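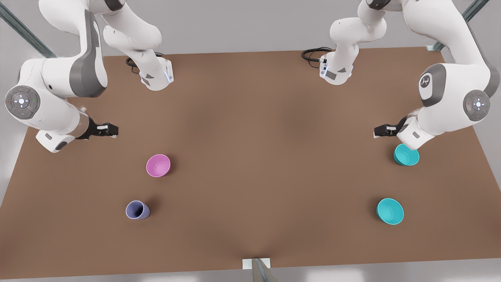

Tigelas e uma chávena sobre um tampo castanho.

Há anos que ouço dizer que jantar em família é um luxo. Discordo. O que se tornou um luxo foi o horário de trabalho que o permite.

Na minha rua, em Vesura, há 28 apartamentos, e em poucos se janta antes das nove. Os autocarros que vêm de Grewal chegam tarde e as lojas fecham mais tarde ainda. Shagufta Mohmand, minha vizinha de cima, janta com os filhos ao domingo. Nos outros dias deixa a sopa feita e cada um come quando pode.

Em 2000, o comércio local fechava às sete. Ninguém passou fome por isso. 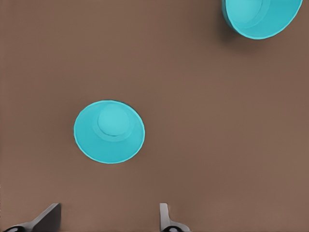 Tigela turquesa.

Dizem-me que os clientes querem lojas abertas até às dez. Alguns querem, e eu também já comprei leite a essa hora. Mas a câmara podia experimentar, durante o mês de janeiro, fechar tudo às oito e perguntar depois aos moradores e aos empregados o que acharam. Custa pouco. Se correr mal, volta-se ao horário antigo em fevereiro.

Contacto | © Rostine, todos os direitos reservados | Voltar ao topo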